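Vallura Shared Workspace
Room and Storage Inspection Checklist, with Comments
Period: October
Inspected by: Linnea Hellström
Copy to: Obsa Jemal, Building Operations

Scope of inspection
The inspection covers floor areas, freestanding and fixed storage, food and drink, waste, and electrical items in the second-floor rooms. Each item is marked Satisfactory, Action Required or Not Applicable. Comments are recorded where an item is marked Action Required or where the inspector wishes to note a condition for the next visit.

Section A. Floors and walkways
A1. Main walkway clear to full width: Satisfactory
A2. Floor free of spills and loose items: Satisfactory
A3. Mats flat, edges secured: Action Required
Comment: The mat at the inner door has lifted at one corner. Tape is a temporary measure only. Replacement requested.
A4. Exit door opens fully: Satisfactory

Section B. Cabinets and drawers
B1. Cabinet stable on floor, does not rock: Satisfactory
B2. Drawers fully closed when not in use: Action Required
B3. Handles present and tight: Satisfactory
B4. Drawer contents suitable for storage: Action Required
B5. Cabinet top free of food, drink and waste: Action Required
B6. Load label attached: Action Required

Comments on Section B
Items B2, B4 and B5 concern the grey metal drawer cabinet. The bottom drawer was pulled far out, with a crumpled dark package in it, and two of the drawers above were also open to a lesser degree. An open drawer at shin height is a trip hazard, and several open drawers at once move the weight of the unit forward. On the top were an apple, a white bowl and a crushed can. Food is to be kept in the kitchen area, and cans go in the recycling bin at the end of the corridor. A small crumpled yellow item, possibly a wrapper, was lodged at the left side of the top, against the beam. 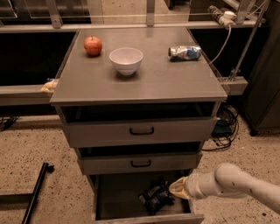
Obsa Jemal replied that the rule on drawers should be applied one at a time: open one, take what is needed, close it, then open the next. He asked that this wording be added to the room notice, and that B2 stay on the list until two visits in a row are marked Satisfactory. He did not object to fruit being eaten at the desks, but agreed that a cabinet top is no place to leave it.

The wording has been added. The notice will be posted on the inside of the room door, at eye level.

On B6, the supplier's label has come off and the load limit could not be confirmed during the visit. The order record from Painemal should be checked before heavier items are stored. Until then, paper stock is to remain on the Caler shelving.

Section C. Shelving
C1. Shelves fixed to wall: Satisfactory
C2. Heaviest items on lower shelves: Satisfactory
C3. Nothing stored within 2 feet of a heater: Satisfactory
C4. Posted shelf limit observed (400 pounds per bay): Satisfactory
Comment: The third bay is close to full. Please do not add further boxes of archive paper without first speaking to Building Operations.

Section D. Food, drink and waste
D1. Recycling bin available and labeled: Satisfactory
D2. General waste emptied daily: Satisfactory
D3. No food left out overnight: Action Required
D4. Bowls and cups returned to kitchen: Action Required
Comment: Bowls are to be washed and put back in the kitchen by 6 p.m. The evening cleaning crew is not responsible for dishes left in work rooms. D3 was marked after a bag of bread was found on the windowsill at the start of the morning visit.

Section E. Electrical
E1. Cords free of visible damage: Satisfactory
E2. Extension cords not joined end to end: Satisfactory
E3. Portable heaters switched off when room is empty: Satisfactory
E4. Kettle on approved outlet: Action Required
Comment: The Flotus kettle has been moved to the outlet beside the sink. It must return to its original position – the outlet by the sink is reserved for the dishwasher.

Actions
1. Replace mat at inner door. Building Operations.
2. Clear and wipe cabinet top; dispose of waste. Room users, same day.
3. Empty the bottom drawer of packaging and close all drawers. Room users, same day.
4. Confirm load limit and attach new label. Building Operations.
5. Return kettle to approved outlet. Room users, same day.

Items not closed will carry over to the November checklist.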